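Chapter 11
Learning from Demonstration: A Club Project

Chapter Contents
11.1 Choosing a Task
11.2 Roles Within the Team
11.3 Recording a Demonstration
11.4 Reviewing and Labeling
11.5 From Recordings to a Trained Arm
Chapter Review
Project Worksheet 11A

Before You Begin
Students should have completed Chapter 9 (Coordinate Frames) and the first half of Chapter 10 (Cameras and Markers). The grip force exercises at the end of Chapter 10 may be assigned at the same time as this chapter. Teams using the Tridik starter kit should check that both grippers open and close fully before the first class session.

Objectives
After completing this chapter, students will be able to:
Explain how a human demonstration is turned into data that a robot arm can use.
Write a task statement that two different people would carry out in the same way.
Prepare a tabletop workspace and record its starting layout.
Sort recordings into accepted, rejected and uncertain groups, and defend each decision.
Keep a session log that another team can follow.

Key Terms
demonstration, episode, fiducial marker, hand-held gripper, reset, session log, starting layout, task statement, tracking loss

Introduction
In earlier chapters, students moved a robot arm by writing commands for it. A program told each joint where to go, and the arm went there. Programs of that type are well suited to work in which every part arrives in the same place. They are poorly suited to a kitchen table after lunch, where a cup may be standing or lying down and a bag may have slumped over on its side.

Learning from demonstration takes a different route. A person performs the task many times while the motion of the hands and the view of the workspace are recorded. A computer model is then trained on those recordings. If the training is successful, the model can produce suitable motions for layouts close to those it has been shown. Layouts far from the recorded ones remain difficult, and students should expect a trained arm to fail on them.

There are several ways to record a demonstration. A person may guide the robot arm by hand, operate it from a distance with a second arm, or use grippers that are held in the hands and are not attached to a robot at all. This chapter is concerned with the third method. Hand-held grippers can be carried to any table, and a club can collect recordings even when its only arm is in use elsewhere. The method has a cost. A human arm can reach around an obstacle in ways that a robot arm cannot, and a motion that felt natural to the demonstrator may be impossible for the machine. Section 11.5 returns to this problem.

Fiducial markers, introduced in Chapter 10, are used to follow the grippers through space. A marker is a printed black-and-white pattern of known size. When a camera sees the pattern clearly, software can compute the position and angle of the object to which it is fixed. Mounting patterns on several faces of a cube makes it more likely that at least one face will be turned toward the camera as the wrist rotates. When no face can be read, the result is a tracking loss, and the affected part of the episode must be marked in the log.

The Kurkville Project
The examples in this chapter are drawn from the work of the Kurkville Robotics Club, which carried out a tabletop clearing project over one school year. The club met in Waltitz Hall under the direction of its faculty adviser, Eduardo Azevedo. Algirdas Šimkus, who teaches the school's electronics course, was responsible for the grippers and their cables. The project was entered in the household task division of the Tiongson Student Robotics Challenge.

The rules of the division asked each team to submit 500 accepted episodes together with a written session log. An episode began with the grippers held away from the table and ended when they had returned to that position. By the end of February the club had recorded 1163 episodes, of which over half were rejected on review. The adviser's report on the season gave three main causes: objects placed outside the agreed layout, tracking loss during the grasp, and episodes stopped before the grippers had been withdrawn.

The high rate of rejection was not regarded as a failure by the club, but it did lead to changes in procedure. The most important was the starting layout card. One member wrote down the position of every object before recording began, and a second member read the card back aloud. Recording did not start until both agreed. The card is reproduced as part of Project Worksheet 11A and may be copied for classroom use.

A second change concerned the task statement. The club's first version read, "Clean up the table." Some demonstrators moved the objects to one side, others placed them in a container, and one folded the bag before moving it. Each of these is a reasonable way to clean a table. A model trained on all of them together has no single behavior to learn. The statement was rewritten several times, and the final version named the object to be moved, the hand to be used, and the place where the object was to be released.

Safety and Conduct
Hand-held grippers have moving jaws and should be treated with the same care as any other tool in the laboratory. The following rules apply to all activities in this chapter.
Keep fingers clear of the jaws while the gripper is connected.
Route cables so that the demonstrator can step back freely.
Keep exits and fire safety equipment clear at all times.
Use only closed or empty containers on the table. Open liquids are not permitted.
Stop recording when any person asks to stop.

People who are not part of the team must not be recorded without permission. A sign should be placed on the door during each session, and the instructor should hold signed consent forms for all demonstrators before the first recording is made.

Planning Your Time
A class working through the full chapter will need 2 weeks. Sections 11.1 and 11.2 can be covered in the first sessions with no equipment. Section 11.3 requires the grippers and a cleared workspace, and teams should be scheduled so that one group records while another reviews. Instructors with large classes may prefer to have teams share a single set of accepted episodes for Section 11.5.

Think Ahead
Choose a short household task that you perform with both hands. Write instructions for it in no more than four sentences, and exchange them with a classmate. Carry out the instructions you receive exactly as written. Note each point at which you had to make a choice that the writer had not made for you, and bring your notes to the first session.

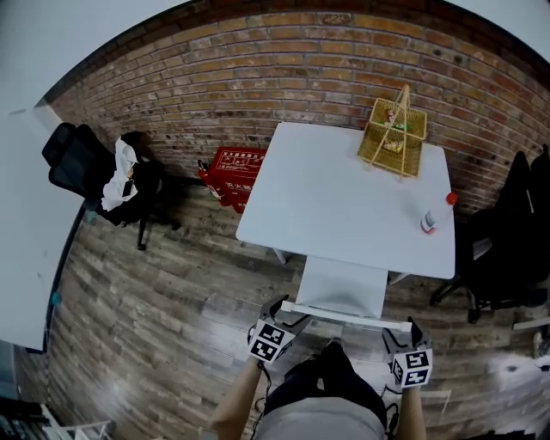

SECTION 11.1 CHOOSING A TASK

A good first task uses few objects, takes little time, and can be reset by one person. It should also have an outcome that a reviewer can judge from the recording alone.

Consider a white square table with a woven basket toward the back and a plastic bottle lying on its side near the right edge. The demonstrator holds a gripper in each hand, each with a marker cube mounted behind dark jaws, and keeps both over the floor in front of the table base. Even with so simple a layout, a number of tasks could be proposed. The bottle might be set upright, moved toward the center, or placed in the basket. The last of these calls for closer study, for the basket has a tall arched handle and there are already small items inside it. The task statement must therefore say whether those items may be touched, and on which side of the handle the bottle is to pass.

The orientation of the bottle also belongs in the starting layout. Its cap points toward the back of the table. A team that wishes to vary this direction from one episode to the next should say so on the layout card, using the table edges as reference lines. A team that wishes to keep it fixed should mark the position with tape.

Activity 11.1
Working in pairs, write a task statement for the bottle and basket layout. State the object, the hand, the point of release and the position of both grippers at the end. Give the statement to another pair and ask them to list every word that could be read in more than one way. Revise the statement and enter both versions in the session log.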